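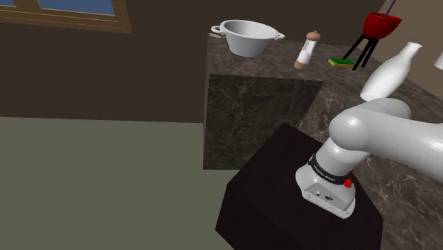 원격 조작으로 시연을 수집할 때 가장 먼저 정해야 하는 것은 조작자가 로봇의 어느 부분을 직접 움직이는가 하는 문제이다. 본 연구에서는 관절을 하나씩 움직이는 방식을 사용하지 않고, 손끝의 위치와 자세를 6자유도로 지정하는 방식을 사용하였다. 관절각은 역기구학으로 계산된다. 모든 시연은 시뮬레이션 주방 환경 Cletwood 안에서 수행되었다. 로봇은 Franka Emika 팔이며, 어두운 색의 받침대 위에 고정되어 대리석 상판의 모서리 가까이에 놓인다. 상판에는 양쪽에 손잡이가 달린 흰 용기, 나무색 손잡이의 후추 그라인더, 수세미, 검은 삼발이 위의 붉은 용기와 같은 물체가 있다. 이 물체들은 크기와 모양이 서로 다르므로, 같은 조작자라도 물체에 따라 접근하는 방향을 바꾸어야 한다. 특히 팔꿈치 부분이 상판 위로 지나가는 자세에서는 손끝만 보고 조작하면 팔의 중간 링크가 다른 물체에 닿을 수 있다. 따라서 우리는 손끝의 목표뿐만 아니라 팔꿈치의 선호 방향도 입력으로 받도록 인터페이스를 확장하였다.

3.2 원격 조작 인터페이스

조작자는 Rollunow라는 인터페이스를 통하여 로봇을 움직인다. Rollunow는 손에 쥐는 입력 장치의 상대적인 움직임을 읽고, 이것을 로봇 손끝의 상대적인 움직임으로 변환한다. 절대 위치를 사용하지 않은 이유는 두 가지이다. 첫째, 조작자의 팔 길이와 앉은 자세가 사람마다 다르다. 둘째, 긴 작업에서는 조작자가 중간에 손을 편한 위치로 되돌려야 한다. 이를 위하여 클러치 버튼을 두었으며, 버튼을 누르고 있는 동안에만 움직임이 전달된다. 버튼을 놓으면 로봇은 마지막 목표 자세를 유지한다.

움직임의 배율은 조작자가 단계별로 선택할 수 있다. 물체에서 멀리 있을 때에는 큰 배율이 편리하지만, 좁은 입구의 용기 위에 그리퍼를 정렬할 때에는 작은 배율이 필요하다. 예비 실험에서는 배율을 거리에 따라 자동으로 바꾸는 방법도 시험하였다. 그러나 조작자들은 배율이 스스로 바뀌는 순간을 예측하기 어렵다고 하였고, 그 결과 물체 근처에서 움직임을 자주 멈추었다. 이러한 멈춤은 시연 데이터에 그대로 남아서 정책 학습에 좋지 않은 영향을 주었다. 그래서 최종 인터페이스에서는 수동 선택만을 남겼다.

그리퍼의 개폐는 연속값으로 입력된다. 처음에는 열림과 닫힘의 두 상태만 사용하였으나, 얇은 테두리를 잡는 경우에 손가락이 너무 빨리 닫혀서 물체가 밀려나는 일이 많았다. 연속 입력으로 바꾼 후에는 조작자가 손가락을 테두리 양쪽에 먼저 맞추고 천천히 닫을 수 있었다.

3.3 시연 절차

각 에피소드는 물체의 초기 배치를 불러오는 것으로 시작한다. 조작자는 화면에 표시된 작업 지시를 읽고, 준비가 되면 클러치를 눌러 기록을 시작한다. 한 에피소드의 길이는 최대 400스텝으로 제한하였다. 이 제한을 넘은 에피소드는 자동으로 종료되고, 실패로 표시된다. 조작자는 종료 전에 스스로 에피소드를 취소할 수도 있다. 취소된 에피소드는 삭제하지 않고 별도로 보관하였다.

접근 단계에서는 위에서 내려오는 방향을 기본으로 권장하였다. 그림 2와 같이 그리퍼가 원뿔형 컵의 바로 위에 있는 경우, 조작자는 컵의 입구를 기준으로 수평 위치를 맞출 수 있다. 그러나 위에서 접근하는 것이 항상 유리하지는 않다. 목이 좁은 병은 옆에서 잡는 것이 더 안정적이며, 이때에는 주변에 놓인 그릇과의 간격을 함께 고려해야 한다. 우리는 접근 방향을 강제하지 않고, 선택된 방향을 에피소드의 속성으로 기록하였다.

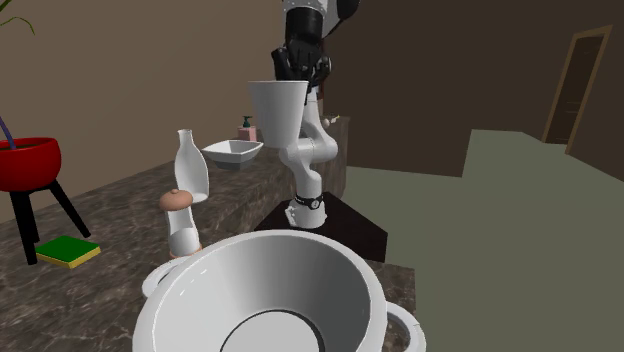
그림 2. Cletwood 환경에서의 원격 조작. 그리퍼가 흰색 원뿔형 컵의 위쪽에 위치한다.

시점의 선택도 시연의 품질에 영향을 준다. 조작자에게는 여러 개의 가상 카메라 시점을 제공하였고, 기록 중에도 시점을 바꿀 수 있게 하였다. 그림 2의 시점에서는 컵과 그 옆의 사각 그릇 사이의 관계를 파악하기 쉽지만, 손끝이 화면의 위쪽 경계에 가까워서 그리퍼 전체의 자세를 확인하기는 어렵다. 이러한 경우에 조작자들은 대체로 접근 전에 한 번 다른 시점으로 바꾸어 손목의 기울기를 확인하였다. 시점의 변경은 로봇의 상태에 영향을 주지 않으므로 학습용 궤적에는 포함하지 않았지만, 변경이 일어난 시각은 로그에 남겼다.

3.4 시연의 선별과 저장

수집된 에피소드는 모두 2000개이며, 이 중에서 1563개를 학습에 사용하였다. 선별은 두 단계로 이루어졌다. 먼저 물체의 최종 위치를 목표 영역과 비교하여 자동으로 성공 여부를 판정하였다. 다음으로 성공으로 판정된 에피소드를 다시 재생하면서, 링크가 상판이나 다른 물체와 강하게 접촉한 경우를 제외하였다. 접촉의 판정에는 시뮬레이터가 제공하는 접촉력을 사용하였다.

선별된 궤적은 Drukorum 형식으로 저장된다. 한 스텝에는 관절각, 손끝의 자세, 그리퍼의 개폐값, 조작자의 원래 입력이 함께 들어 있다. 조작자의 원래 입력을 보존한 것은 나중에 다른 배율이나 다른 역기구학 해법으로 궤적을 다시 생성할 수 있게 하기 위함이다. 영상은 궤적과 분리하여 저장하고, 필요할 때 저장된 상태로부터 다시 렌더링한다.

클러치를 놓은 구간은 학습 전에 제거하였다. 다만 구간의 앞뒤를 단순히 연결하면 속도가 불연속이 되는 경우가 있었으므로, 연결되는 부분에는 짧은 보간을 적용하였다. 보간이 그리퍼의 개폐와 겹치는 경우에는 원래의 궤적을 그대로 두었다. 이 처리의 유무에 따른 정책 성능의 차이는 다음 절에서 비교한다.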